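Wakilside: progress report to the Plernano fund
Second report of the grant, 2020-06-29
Shared 100 times

Where we said we would be

The proposal, written in December in a mood we now find hard to recover, promised that by this point a robot arm would take the processor out of an old desktop computer using only what it sees from a camera on its own wrist. It would do so on machines it had never met. The first half of that sentence is going well.

For anyone new to the file: the method has two parts. One guesses where the retention lever is and which way it swings. The other, which we call Qaisi, moves the fingers in small steps and looks again after each one. Most of our money has gone on the looking again.

The work so far has been on green Dell boards left in their cases, with the cooler off and the processor bare in its socket. Leaving the board in the case was your reviewers' request. It was a good one, and we have nearly forgiven them for it.
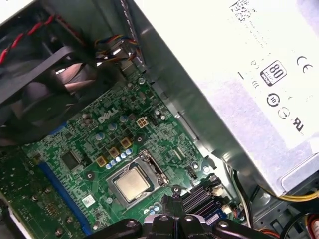 What the numbers say

Since the last report we have run 1,188 attempts at the lever. The fingers reached it in 1,057 of them. Reaching it is one thing and lifting it is another, and the lifting figures will be in the next report, when there is a version of them that three of us can agree on.

Nearly all the failures come from the same trouble. As the gripper gets close it hides the very part it is trying to find, so the camera has its best view of the lever when the arm is too far off to do anything about it. People manage this by feel. Qaisi manages it by remembering where the lever was a moment ago, and so far it remembers well for short moves and hopefully for long ones.

We tried the obvious cure, backing off for a second look before closing the fingers. It helps. It also makes each attempt so slow that a person with a screwdriver and a cup of tea would win comfortably, so we now back off only when the two parts of the method disagree. 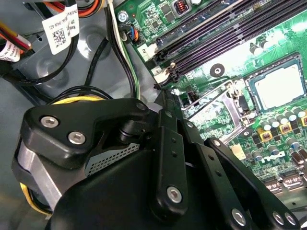 Cables were the other surprise, though every person who has opened a computer tells us they should not have been. The proposal gives them one sentence. We treated them as background, and the arm took us at our word and pushed straight through. The path planner now keeps clear of anything long and thin, including, for one trying afternoon, its own finger.

What has changed in the plan

The Sonton gripper stays. We had costed a slimmer one and then found that most of the gain came from turning the wrist before the approach – a change that costs nothing, and we mention it for that reason. We would like to move the unspent money to labelling up to 1,000 more close-range pictures, where the lever is half hidden or worse.

Memory modules and graphics cards are put back to the last stage of the grant. They looked easy on paper, as did the processor. 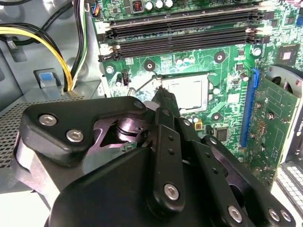 Kam-wah Yau doubts that more labels will fix the close-range problem, and has asked for it to be written down here that a touch sensor in the fingertip would be cheaper. It is written down. We will run the two side by side on the same boards before asking you to pay for either at length.

Still owed to you: the lifting figures, the note on safe forces at the socket, and an answer to the question about laptops. The answer is no, but we are working on a longer way of putting it.

Comments (3)

Nermina Milošević: Do the 131 misses bunch up at particular starting angles? We had the same hiding problem with connectors and most of ours came from one side.

Kam-wah Yau: They do, badly. Coming in over the power supply is the worst. Plot to follow.

tinbench: I take these apart for a living and I lose the lever behind my own thumb too. Try coming in from the slot side.

Contact the Wakilside project | © Wakilside 2020 | Back to top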